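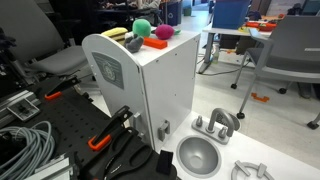

May

Early start

In by half past seven. I had meant to be earlier but the Casesley road was down to one lane again and I sat behind a milk tanker most of the way. Rain until eight, then bright. Made tea and didn't sit down with it.

The job today was the toy kitchen. It has been on my list since before Easter and I kept putting other things in front of it. The tall cupboard end had started to lean slightly and the little grey catch on the front kept working loose. I also wanted to get the soft toys into some sort of order. They collect on top of the cupboard. Everyone who passes picks one up and puts it back somewhere else, and I am as bad as the rest.

Wiped the whole thing down first with warm water and a drop of washing-up liquid. White shows everything. The worst part was the counter near the sink, where there was a sticky patch that I think was old tape. It came off with a thumbnail in the end. I went over the grey label on the side with a dry cloth only. I don't want to soak it and have it peel.

Then the screws. I found 11 that would take at least a quarter turn, most of them low down. I did them by hand and stopped when they were snug. The cupboard is firmer. The lean has gone, or I can't see it any more. I'll look again tomorrow with fresh eyes.

The catch still needs something behind it. I tried a folded bit of card and that will do for now. Hirkum used to sell small felt pads in a bag and I must see whether they still do. Wrote it on my hand and then on paper.

Tried the tap next. It wobbles a bit at the base plate but it always has. The bowl sits where it should. I pressed round the edge with both thumbs and nothing moved. The burner rings are the best made part of the whole kitchen and need nothing doing to them except dusting. The dust gets between the prongs. An old toothbrush is the thing. I did them one after the other and then washed the brush.

Moved some of the toys over to the white table while I worked. The orange block, the big green plush egg, the magenta one with the leaves. I can never decide if that one is a strawberry or a radish. It's been called both in this diary. The leaves are too long for a strawberry, I'd say, but the body is the right shape. I have settled on radish for the list and will probably forget.

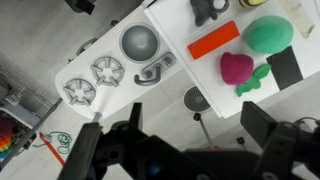 Mid-morning

Coffee from Lombardi. They have put the price up again and the cups seem smaller. Stood outside with it for five minutes and came back in.

Spent the next hour measuring. If the kitchen is ever going to move along the wall I need to know what will fit beside it, and I have been guessing for months. The gap I had in mind is 510 mm. The narrow shelf unit I looked at in the Tiltum catalogue is 388 mm wide, so that would go in with room to get a hand down the side. The deeper one would not. I had it in my head that the deeper one was the answer and I am glad I got the tape out before ordering. It would have been a nuisance to send back.

The Tiltum unit is £143 with delivery to Casesley. I don't like spending that much on a shelf. I have put it down as a maybe. There is a second-hand place on the Hirkum side of town and I could look there at the weekend, though I'd have to get it home in the car and then get it in here.

The other thing is the wheels. The tall cabinet rolls well enough on the flat but you want one person at each end if you are taking it any distance, and you have to clear the top first. I have learned that. Things slide. The round ones go first and then they are under a bench and you are on your knees with a ruler.

So the rule I am going to try is this. Soft toys go towards the front of the top, grouped together, where they can be seen and reached. Nothing round near the back. Whoever takes one puts it back with the others. I wrote it on a slip of paper and then felt silly about sticking it up, so it is in my pocket and I have just told people instead.

The green ball is the one that gives trouble. It is light and fuzzy and it picks up every hair in the place. I went over it with the sticky roller and then did the pink one as well while I had it out.

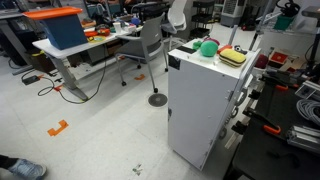

After that I had to stop for the phone, which was the delivery firm wanting to know about parking. Ten minutes on that. By the time I came back I had lost track of which toys I had brushed and which I hadn't, so I started again from the left. No harm done. The sponge sandwich needs more care than the others. It is foam and the edges are starting to go, and the roller takes little bits off if you press. I used the flat of my hand.

I like that one best, I think. It is quite well made for what it is. The layers are a good colour and it keeps its shape when squeezed.

Lunch at one. Cheese and pickle, an apple, the last of the flapjack. Read the paper. Didn't feel like going back to it but did.

The afternoon was slower. I pushed the office chairs about so I could sweep and pushed them back to more or less where they had been. The wheels had wound up a fair amount of thread and fluff and I cut that away with the small scissors. Nasty job. The floor is pale and it looks clean from a distance, then you get down near it and it isn't. Filled the dustpan twice.

I had a think about the top of the cupboard as well. It's the right height for a shelf and so it gets used as one, and I don't suppose that is going to stop. I could put a low edge round it, a strip of beading or something soft, to keep things from rolling. It would need to come off again for cleaning. I am not keen on drilling into it. There are enough holes in the side already. Double-sided tape might hold, though it would leave a mark, and I've just spent a morning getting a mark off.

Put everything back on top before the afternoon tea break. Yellow one at the end, green ball behind it, the little grey one in front, then the orange block and the radish. I moved the block twice. It looks better where it is.

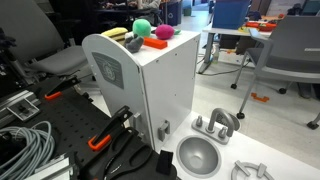 Evening

Home by six. Roads clear. Had soup and put the washing on.

My back is stiff from the sweeping. I should have used the long brush and I used the short one, as I always do.

Still to do, so I don't have to carry it all in my head. Felt pads for the catch. Look at the tap base, and find out if the plate comes up from on top or if you have to get underneath. Ring Tiltum and ask whether the narrow shelf comes in white, as the catalogue page only shows it in oak. Wash the grey plush. It can go in a pillowcase on a cool wash, and I'd rather do it on a day when I can hang it outside. Buy another sticky roller, this one is nearly at the cardboard.

I also want to sort through the box of small things at some point and see what belongs with the kitchen and what has just ended up there. That is a morning by itself. Not this week.

Forecast is dry for tomorrow. Took the slip of paper out of my pocket before it went in the wash, and it is on the fridge at home now, where it is no use to anyone. I'll take it in with me in the morning.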